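Schmieder Cell 2, Maintenance and Setup Meeting
Minutes, July 2023

Present: Lieselotte Hinrichs (chair), Charmaine Zwane (cell maintenance), two technicians from the Osville shop. Apologies from the Dreltent controls group, who sent written comments.

1. Minutes of the April meeting
Accepted with one correction. The wrist cable order was placed with Plumumen, not with Dreltent.

2. Gripper
C. Zwane reported on the parallel gripper. The fingers were removed, cleaned and refitted. Opening and closing strokes were run for 600 cycles with no fault logged. Play in the left linkage is within the limit set in April. The screws at the tops of the struts are to be checked for torque at each weekly service and marked with paint pen after tightening. L. Hinrichs asked that the paint be renewed whenever a screw is moved, and that old marks be wiped off first.

Spare finger blocks: one pair in the cabinet. A second pair to be ordered.

3. Microwave station
The appliance stays on the white table with its front turned toward the arm. The control panel carries printed time labels for 10 seconds, 1 minute and 5 minutes in a row under the display, then the function buttons, the minus/plus bar, the start strip and the dial. The taught points for the function buttons were redone after the table was leveled. The point for the start strip was left as it was.
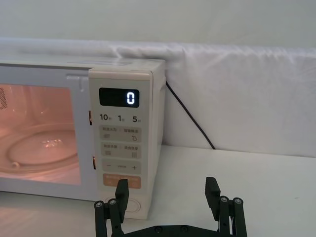
Dreltent's written comment was that the approach to the start strip should be made from farther out, as a spread finger can hide the strip and the dial from the wrist camera. Agreed. The camera check of the display will be done at the standoff point before the fingers come down to the panel. C. Zwane will write the new standoff into program 414 and keep the old version on the cell computer until the next meeting.

The power cord is to remain behind the appliance. One of the technicians asked for a clip at the back of the table. Approved.

4. Wrist camera
Calibration repeated after the gripper was refitted. Results filed under runs 18 and 19. Run 18 was rejected owing to a loose target plate. Run 19 is the valid one and is to be used for all programs. The lens is to be wiped with dry cloth only.

5. Service log
Entries for the last two weekly services were made in pencil and without initials. L. Hinrichs reminded everyone that the log is to be kept in ink.

6. Actions
C. Zwane: standoff point in program 414; order second pair of finger blocks.
Osville shop: cord clip; paint pens.
L. Hinrichs: reply to Dreltent; ask Plumumen for a delivery date on the wrist cable.

7. Next meeting
To be set once the cable has arrived.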